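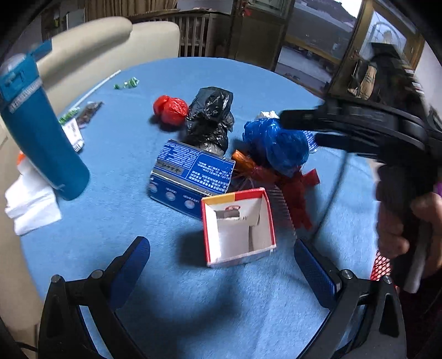 ITMONT, Oct 1, 2025 - The town of Itmont has a new class for people who cannot see their own tables, and it is already full. Clear by Supper, a seven-week evening course in the unglamorous business of putting things away, opened at Stararari, the housewares shop on Arriaga Street, with a waiting list longer than the checkout line. Students do not begin with the garage or the closet under the stairs. They begin at a round table with a light blue fleece cloth on it, where the company on opening night included a tall teal-blue thermos, a folded white towel, some candies in green wrappers and a knotted red plastic bag that drew more discussion than the town's last two budget hearings put together.

The discussion concerned what to do with a knotted bag. One school of thought holds that it should be opened at once. The other holds that whoever tied it must have had a reason, and that the reason should be respected, preferably in a drawer.

"A knot is a decision you mailed to yourself," said Elvia Solís, who owns the shop and teaches the course. "Then it arrives, and you put it on the table with the other mail."

Solís started thinking about the class in February, after the shop ran a free drop-off for used plastic bags. She had expected a boxful. The shop took in 700, a good many of them stuffed inside one another, and one containing a single earring and a coupon for a car wash that has since become a dentist's office. The earring was returned. The coupon is taped up beside the register, where customers have begun asking if it is still good.

"People were relieved," she said. "They handed them over like they'd been hiding a relative. And then half of them stood there and told me about the kitchen table. I had not asked about the kitchen table."

She decided to ask. A card left at the register over the spring invited customers to name the surface in their home they were least proud of, and 317 of them filled it in. The kitchen table won easily. The top of the dryer came second, followed by a category Solís labeled "the chair," which she says needed no explanation to anyone who had one. A handful of people nominated surfaces belonging to their spouses. Those cards were counted separately and are not available for inspection.

The course costs less than a decent dish rack and meets in the back of the shop after closing. Each session uses one table and whatever is on it. Students take turns choosing an item and saying out loud where it lives, a step that sounds easy until somebody picks up a small orange cap. Is it the cap to something? Is the something still in the house? On opening night a retired bus dispatcher argued that all loose caps should be kept for a year, and a woman across from him said she had been married to that policy and did not recommend it.

Medicine gets its own rule. Blister packs go back in the box they came in, the box goes on a shelf with its label facing out, and a pack with no box gets a question asked about it before anyone does anything else. Solís is firm on this. She is less firm about candy, which she classifies as "passing through."

Towels, she teaches, are the great deceivers. A folded towel looks as if it has been put away, and so it can sit on a table for most of a season without anyone feeling responsible for it. Her advice is to pick it up, walk it to the linen closet and see what happens when you open the door. If the closet will not take one more towel, the table was never the problem. Two students wrote this down. A third wrote down "buy closet."

Then there is the matter of chopsticks, skewers, dowels and other long thin objects. These turn up on nearly every table in Itmont, according to Solís, usually one at a time. She keeps a jar by the door for them. Students may add a stick to the jar but may not take one out, on the grounds that taking one out is how the whole thing gets started.

Not everyone in town is persuaded. Eliseo Chávez, who repairs small appliances two doors down and describes his own workbench as "a living document," attended the first session as a guest and left with his views intact.

"I know where everything is," Chávez said. "If you put it away, then you're the one who knows where it is, and now I've got to call you."

He allowed that the section on bags had been useful. He has since sorted his own supply by color, blue with blue and red with red, and reports that it looks wonderful and that he has no idea what is in any of them. Black bags he has set aside for further study. They don't stay down, he says. You push one flat, turn around to answer the phone, and it's standing up again behind you.

Asked if he planned to take the full course, Chávez said he would come back for the candy.

The town government has taken a mild interest. The Retov Building, which houses the public works counter and the dog license window, has asked Solís to run a single lunchtime session for its staff, with the break room table as the subject. A notice went up asking employees to leave the table exactly as it was until then. By the following afternoon it had been wiped down, cleared and decorated with a small plant. Solís calls this the fastest result she has ever had and says she intends to bill for it.

She is careful about promises. The course does not guarantee a clear table, and the printed sheet given to students says so near the top. What it offers is a table with a known population. If there is a thermos on it, somebody can say whose it is and when it is due at the sink. If there is a bag, it has been opened or it has a label. The sheet suggests masking tape for the labels and warns against writing "misc." on more than one of them.

Homework for the first week is to clear one surface by suppertime on any three evenings, not necessarily in a row. Photographs are not required. Several students asked if they could send them anyway, and Solís has set aside a corkboard for the purpose, next to the car wash coupon. The early entries lean heavily on close-ups. One shows a beautifully bare stretch of tabletop and, at the far side of it, the beginning of what appears to be a very large pile.

"That's progress," she said. "It used to be on this side."

The second session moves on to paper: receipts, school forms, instruction manuals for appliances no longer in the home. Chávez has already objected to that last category and has offered to take any manuals the class wants to get rid of. He says he has a spot for them.

Enrollment for the current course is closed. Names for the next one are being taken at the Stararari register during regular shop hours, and the shop asks that people writing their names down please put the pen back in the cup. The bag drop-off will also return next February, with a new restriction. Bags must be empty and untied. Anyone bringing in a knotted one will be shown to a chair and a small table and given as long as they need.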